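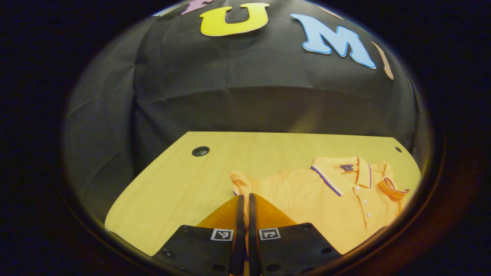

Orange polo, collar toward the back of the table. Gripper at the shirt front.

November, afternoon, folding table

Continued the polo set for Cirnel. The goal for this garment is 50 good demonstrations. At the end of the afternoon we have 49 recorded, but I would accept only 41 without discussion, the other 8 are on the list for Norbert to look at.

I did the first 20 alone, then Fabian Lanz took over the gripper. His style is different from mine - he goes to the fabric slowly and closes late, I close early and correct after. For the training I think it is good to have both, but we must write the operator name in every record. This was forgotten in the morning batch and I had to fill it in from memory.

Start position: shirt flat, face up, collar toward the black cloth. We do not smooth it between the takes. Norbert Tichý asked for this last time, he says the policy learned from too tidy shirts and then it did not know what to do with a sleeve that is folded over the body.

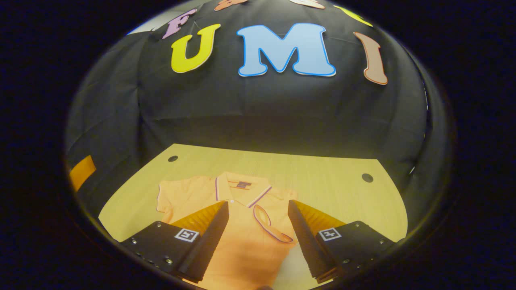 So now we throw the sleeves a little differently each time and only check that the collar is still on the table and the placket is up. If the placket goes under, we start again.

Problems:
- Four takes where the tracking jumped when I turned the wrist fast. Olik marks them yellow in the viewer. I left them in the folder, do not delete.
- In two takes the fingers took two layers of fabric at the hem, and I continued with the fold anyway. Is this a failure or a valid example? Fabian says valid. I am not sure.
- Two takes are too long, I stopped in the middle to think.

The upload to Babalola was slow again, roughly half of the files went through before I left. Please somebody check the rest in the morning and compare the file list with the paper sheet.

Next: finish the polo, then the same steps with the collar toward the operator. I would like to do this before we change the garment, the table and the backdrop should stay as they are now.

2 comments · 0 shares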